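Stop tuning the gripper and go fix your planner

I get a lot of mail from people building two-arm setups, and most of it starts the same way. The grasp model is weak, the grasp model needs more data, could I look at the grasp model. So I look, and the grasp model is usually fine. The thing that's making everybody miserable is the layer above it, the one that decides which arm goes where and when it gets to change its mind.

I was guilty of this myself! Back in February I spent way too long on a sorting stack we call Gornon (don't ask, Saodah Tambunan named it and she won't explain). We had 411 logged failures and I was dead sure they were perception. Crumbs, you know? Little pale bits all over a scuffed tray, of course the segmentation is going to choke. Saodah made me sit down and replay them one by one, and the big pile was both arms wanting the same patch of tray and the planner politely making them wait for each other until the timeout hit.

Food is great for showing this up, by the way. A crate of identical boxes will forgive a dumb planner all day long. Put out a tray with dark chunks heaped up close together and a couple of flat round pieces right next to them, and suddenly the order you pick in matters a whole lot, and so does which arm owns the middle.
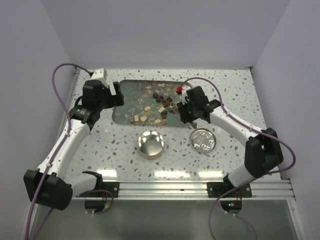
Two arms at the tray, with the open tin and its lid on the table below.

So what do I want instead? I want the planner to treat shared space as something you borrow for a short while and give back. In Gornon, an arm used to reserve its entire path before it moved, start to finish, and the other one just hung there. Now it reserves the next 800 milliseconds and asks again. If the answer is no, it backs off toward its own side and picks another piece. We wrote the first version in 600 lines of pretty ugly Python and it beat the fancy optimizer we'd been babying for months.

People push back on this, and I get it. A short horizon feels sloppy. You lose the nice guarantee that the whole motion works out, and yes, you can paint yourself into a corner with an elbow in a silly place. I'd still take that trade. Your model of a messy tray is stale the moment somebody's fingers touch it, robot or human, so a perfect plan over the next five seconds is mostly a perfect plan for a tray that has already changed.

The other thing, and I'll keep nagging about it, is tooling. Please log the waiting! Our old viewer drew beautiful paths and showed nothing at all when an arm stood still, so we stared at the motion and missed the trouble. Saodah added one dumb gray bar per arm that grows while it's blocked. Ugliest widget in the whole program and it's the one I keep open.

If you've got a two-arm cell and a week to spend, leave the grasp network alone and go add the gray bar first. Then write to me and tell me how long it got.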